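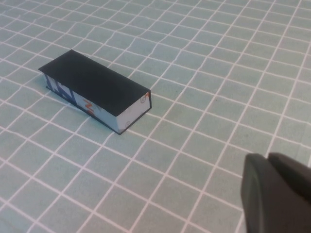

The black-topped block on the grid mat, with the gripper waiting at the side.

Small robot arm on the home workbench: tips for setting up and looking after
Posted by Eren, March 18, 2021

I keep a small arm on my bench in Skorkstead and it has taught me several things, most of them slowly. The manual from the seller is short and it speaks mostly about software. These notes are about the other part, the mat, the cables, the screws and the cleaning.

The mat
I use a cloth with a printed grid. It is cheap and it helps me to put the arm back in the same place after I took it away for cleaning. The weak point is wrinkles. A wrinkle lifts one side of a light object, and then the fingers close a little too high or too low. Before a long session I smooth the cloth with the flat hand, from the middle to the outside. If the wrinkle stays, iron the cloth from the back side on low heat, with a towel between.

Do not tape all four sides. I did this in October and the cloth made a bubble in the center. Two sides are enough.

The cables
Most of my stops came from cables and very few from motors. Every cable which passes a joint needs a loop that is big enough for the full turn of this joint. Switch off the power, move the arm slowly by hand to both ends, and look at the loop all the time. If it becomes straight, it is too short. If it can catch on a screw head, it is too long or it is tied in the wrong place. 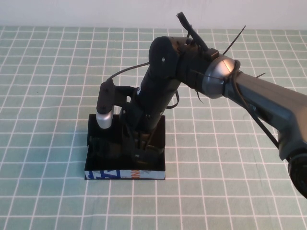
After this I put the ties, but first only loosely, and I move the arm again. When everything goes free I pull them tighter, and never so hard that the cable becomes flat. The long ends you can cut at the very last, when you are sure that you will not change it again.

The screws
Check them after the first 8 hours of work and later once in a month. A screw in a plastic part should be turned only until you feel that it sits. For metal on metal I use one small drop of the weak thread glue from Koria, the kind that opens again with a normal hand tool. Keep this glue away from plastic, it can make cracks.

The base
If the arm shakes when it stops, look at the base before you change any numbers in the software. Press with two fingers on each corner. When one corner goes down, the base is not flat on the table, and no setting will repair that.

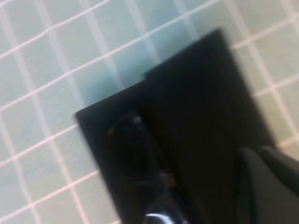
Closten wrote to me that a strip of thin rubber under the base did more for the shaking than slower speed, and that it should go under the mat too, otherwise the cloth slides on the table together with the arm. I tried it after and I agree with the second part especially.

Cleaning
A dry brush for the joints, a cloth a little damp for the outside covers. No oil spray. It catches dust and after some weeks you have a paste in the joint. The finger pads I wipe with soap water and let them dry up to 2 hours before I use them.

Write the date of each cleaning on a piece of tape under the table edge.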